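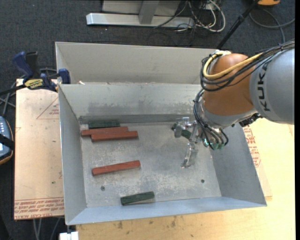
**Ticket 3073** - Gray bin, dust on floor and blocks won't stay clean
**Opened by:** Padmavathi Thampi
**Location:** Lallent, upstairs room, wooden table
**Assigned:** Roald Sundqvist
**Priority:** normal (was low)
**Status:** open, waiting on blanking plugs

**Problem as reported**

Floor of the big sheet-metal bin is dusty again. Wiped it at the start of the week, same gray film back in a couple of days. Floor also scuffed pretty much all over, can't tell what's dirt and what's scratch any more. Blocks pick it up on the underside, the dark green ones show it worst. The brick-colored ones probably just as bad but it hides.

Also the two small round holes in the floor. Were they always there? Stuff is getting through onto the table top, I found grit under the bin when I lifted the corner. Table is marked now.

Not urgent but people keep blaming the blocks. - Padmavathi

**9:40, Roald**

Looked. Holes are original, they're on the Nisell drawing as mounting holes. This bin never got bolted to anything so they're just open. Leave them for now, plug later.

Dust: ran a damp white cloth over the floor. Came up gray. Second cloth, still gray, less. Third nearly clean. So most of it is loose dirt, some is coming off the metal itself where it's scuffed.

Which cleaner are you using?

**10:15, Padmavathi**

The Jurov spray from the cupboard under the sink. And the green scouring pad, the rough side.

**10:20, Roald**

OK stop with the pad please. That's a good part of the scuffing. Soft cloth only.

**Tried so far**

- Vacuum, brush head, then damp cloth. Good result on the floor, lasts longer than wiping alone
- Soapy water rather than the spray. No difference in how clean it looks, but doesn't leave it tacky. Spray does leave it tacky, check with a dry finger after 10 min
- Washed the blocks, dried on a towel overnight. Fine
- Taped over both holes from above. Bad idea, blocks catch on the tape edge and the glue collects dirt. Tape off again
- Taped from underneath. Better. Came loose once already though

**Next morning, Uliana Holovko**

Adding to this one instead of opening another. Has anyone cleaned behind the long metal strip at the back? The one along the bottom of the far slope. It isn't fixed down on our bin, I lifted it and there's a whole line of crud under there. Fluff, grit, a staple, crumbs of something brick colored. Every time you wipe toward the back you push more in, then it works its way out again onto the floor.

Vacuumed it with the narrow nozzle. Lots came out.

**11:05, Roald**

That's probably it then. Or most of it. Nice one.

New order of work for the bin, going on the wall:

1. Blocks out, onto the towel, not straight on the table
2. Lift the strip, vacuum under it and along the corner
3. Vacuum slopes top to bottom, then the floor
4. Damp cloth, soapy water, wipe toward the front
5. Dry cloth, let it stand open half an hour
6. Strip back, flat against the slope, then blocks

No spray. No scouring pad.

**Same day, Stojan Ivanov**

Re the brick-colored crumbs: could be the blocks. Checked corners, one of them has a soft corner that rubs off if you push it with a thumbnail. Others ok. Put that one in the spares box, took a good one out. Greens all fine, dirty but fine.

Also the table. Grit marks are shallow, went along the grain with fine paper and a bit of oil in an out of sight spot to test, looks OK. Won't do the rest till the bin is off it. Bin is heavy, needs two.

Felt pads under the bin? Have a sheet of 177 little stick-on ones left from the Ouellet shelving job, more than enough.

**11:50, Roald**

Yes to pads. Not over the holes, I want to get plugs in from below.

**Two days later, Padmavathi**

Checked this morning. Floor is still scuffed obviously, that's permanant I guess. Dust much less. White cloth test: light gray on the first wipe, clean on the second. Blocks clean on the bottom apart from one green one which I think I missed in the wash.

Bit of fluff by the left hole. Carpet fluff, dark gray, same as the floor in there. So some of it is just the room. Can we get the carpet vacuumed before the bin and not after? At the moment it's after and it all gets kicked up.

**1:30, Roald**

Good point, swapped the order. Carpet first, wait, then bin.

Asked Nisell about refinishing the floor panel. They want the whole bin back and it'd be gone most of July. Not worth it for scuffs. Leaving as is.

**Still to do**

- Plugs for both holes, push-in, flat top. Ordered - Stojan
- Bin off table, sand and oil, pads on - Stojan plus one, ask Uliana
- Rewash the missed green block - Padmavathi
- Throw out the scouring pad, it's still by the sink
- Cloth test again a week after the plugs go in, close ticket if second wipe is clean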